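4.2 How the dish station changed the shift

The Kerslake canteen in Grunville serves a single midday meal, and before the trial the work behind the counter was split between cooking, serving and what staff called "back end": clearing, racking and putting away. Back end was rotated by the hour. It was the least liked job on the rota, but it was also the only one done out of sight of customers, and several workers told us they used it to rest their feet and talk.

The two-arm station was set up on a bench of its own, and the kitchen lead, Ataahua Sutcliffe, was asked to decide which tasks went to it. She began with plates and mugs and kept glassware and knives with the staff. Figure 3 gives the layout, with the plate rack and the mug tree both within reach of the arms.

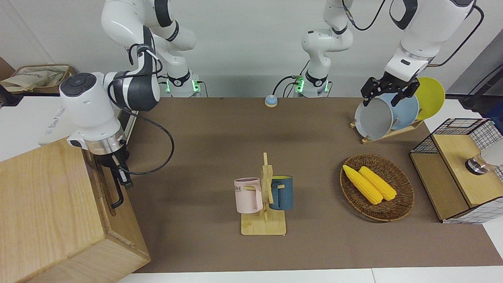

Figure 3. The two-arm station. The gripper on the right holds the rim of the gray plate in the rack; the mug tree is at center front.

Over the trial the station logged 1654 plate and mug placements. Staff stepped in on 86 of these, mostly to turn a mug so that its handle could be gripped. The log, kept in the Joronik scheduling tool, does not record how long each of these took. Workers described them as short but badly timed - they tended to come while someone was serving.

The hourly rotation ended in June. Back end was merged with serving, and two people per shift were named as "station cover," a role that had not existed before. Cover staff were given a half-day course by Skillness, the canteen's training provider. Those who had taken the course spoke of the station in terms of what it needed from them: a clear bench, mugs set down the right way, a quick look when passing. Those who had not taken it mainly spoke of the lost break from the counter.

Pay grades were left as they were. Sutcliffe raised this with us in both interviews, saying that cover was "a job on top of a job" and should be written into the role description.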